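Open day at the Brabec labs, or how I lost an afternoon to test tube racks

I only meant to stay an hour.
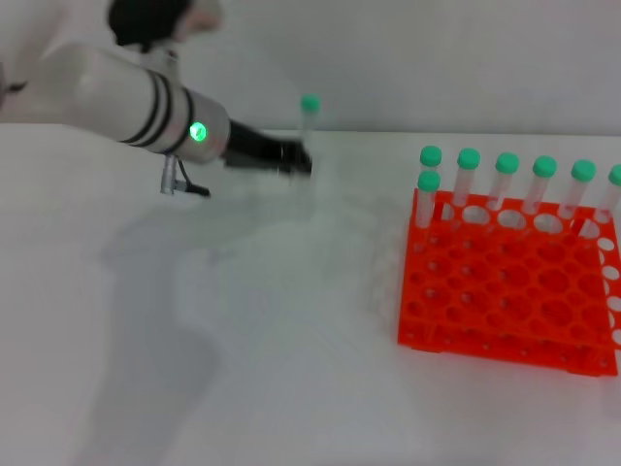
Darlene Campbell commented that she'd gone on the morning tour and spent the whole thing wanting to ask where they buy their racks, because the ones in her classroom tip over if you breathe near them. Well, Darlene, I did ask! Ours was the afternoon group and our guide, Jarmila Machala, was very patient about it. The orange ones come from a supplier called Lotton, and she said they'd tried a couple of cheaper kinds first and gone back.

Okay, so, backing up. The open day was 4/26/18, you signed in at the side entrance on the parking lot side (the front door is for deliveries, go figure), and they gave us paper badges and safety glasses. Mine kept sliding down my nose the entire time. There was a cart with coffee and those little almond cookies, but no food past the double doors, so there was a lot of fast chewing in the hallway.

The first stop was the storage room, which I thought would be dull and ended up loving. Shelves and shelves of tubes in boxes, sorted by size, and a handwritten log on a clipboard that said 2,948 tubes had gone through in April so far. They do water testing for wells and small towns, so everything has to be traced back to somebody's kitchen faucet. I asked what happens if you mix two up and Jarmila just winced.

Then the bench room, my favorite. White tabletops, pale walls, and then that bright orange-red rack just sitting there like a traffic cone. I'd never looked closely at one before. It has two levels, and the top is full of round holes, bigger ones and smaller ones taking turns, with more rows of round openings down the sides. The different holes are for different tubes, Jarmila said, and the lower level holds them steady. The tubes are clear plastic with screw caps in the softest mint green (I want a bathroom in that color). She let us practice with some spare ones and I'm sorry to say I cross-threaded my first cap. It's a quarter turn back until you feel it drop, then forward. I've been doing it on the pickle jar ever since.

We finished with a short talk in the break room about how to take a sample at home. Let the faucet run, take off the little screen, don't touch the inside of the cap. I took 2 of the leaflets, one for my sister, who has a well and opinions about it.

Parking was free, the tour ran a bit long, and the groups are capped at 30 so sign up early if they do it again. Wear flat shoes. The stairs down to storage are steep.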